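Whole spices vs ground - how to toast, grind and store your own

Been meaning to write this up for ages. Short version - buy whole, toast small amounts, grind when you need them. Long version below.

What you need
A heavy dry pan. No oil, no non-stick if you can help it.
A grinder. Old coffee grinder is fine, mortar and pestle is fine too but your arm will know about it.
Jars with lids that acutally seal.
Labels. Masking tape will do.

Step 1 - Sort what you've got
Pull everything out. Open each jar, rub a pinch between your fingers, smell it. Smells like dust? Compost. Ground stuff goes first, usually paprika and ground coriander. Whole cloves, cinnamon sticks and nutmeg hang on for years so don't be too quick to bin those.

I shop at Cassim Grocers for seeds because they sell loose and you can buy 50 g at a time. Any shop with decent turnover is good. Big bags are cheap but you won't get through them.

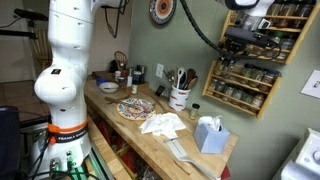 Storage matters more than the brand you buy. Heat, light, air, damp, in that order for most kitchens. Cupboard is best, drawer is second best. If you only have wall space then spice racks are okay, just hang them away from the stove and out of direct sun. Colour is the giveaway - when chilli powder goes from red to brown it's been sitting in the light too long. Don't shake a jar over a steaming pot either, the steam gets in and the whole lot cakes. Tip some in your hand first.

Step 2 - Toast
Pan on medium-low, dry. Let it warm up before anything goes in. One kind of spice at a time if you can be bothered, they all go at different speeds:

Cumin - fast. Take it off when it smells nutty and is one shade darker.
Coriander seed - a bit slower, keep it moving.
Fennel - fast, burns on the ends.
Mustard seed - lid on, it jumps.
Peppercorns - slow, just until you can smell them.
Cardamom - toast in the pod, then crack it and keep the seeds.

Shake the pan the whole time. Do not answer the phone. Smoke means you've gone too far, start again, there's no saving burnt cumin. Tip onto a cold plate straight away or they keep cooking in the pan.

Step 3 - Cool, then grind
Properly cool. Warm seeds go pasty in a grinder and the steam makes clumps. Pulse in short bursts, shake it between, sieve out the woody bits if it's going in something smooth. Clean the grinder with a spoonful of dry rice after, whizz it, tip it out, wipe. 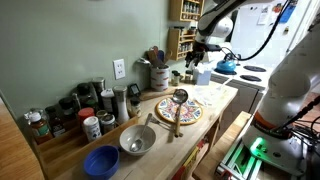

A spice tray on the benchtop, stove close by. Pepper grinder at the end of the row.

Step 4 - Label and date
Name and month, on the jar and not the lid. Lids get swapped. Ground blends I give 4 months, tops, then they go in a marinade and I make a fresh batch.

Everyday blend to start with
4 tablespoons coriander seed
2 tablespoons cumin
1 tablespoon black peppercorns
1 teaspoon fennel
7 cardamom pods
Half a cinnamon stick, snapped up

Toast seperately, cool together, grind together. Good on roast pumpkin, lentils, chicken thighs, scrambled eggs if you're that way inclined. Go easy first time, it's a lot stronger than the bought stuff. Start with half what the recipe says and taste.

A few odds and ends
Turmeric - buy it ground. Whole dried turmeric will kill your grinder.
Nutmeg - never pre-grind, just grate it over.
Bay leaves - freezer, in a bag.
Saffron - don't toast in the pan, soak it in a bit of warm water.
Paprika - fridge in summer if your kitchen gets hot.

Will do a seperate page on curry pastes when I get to it.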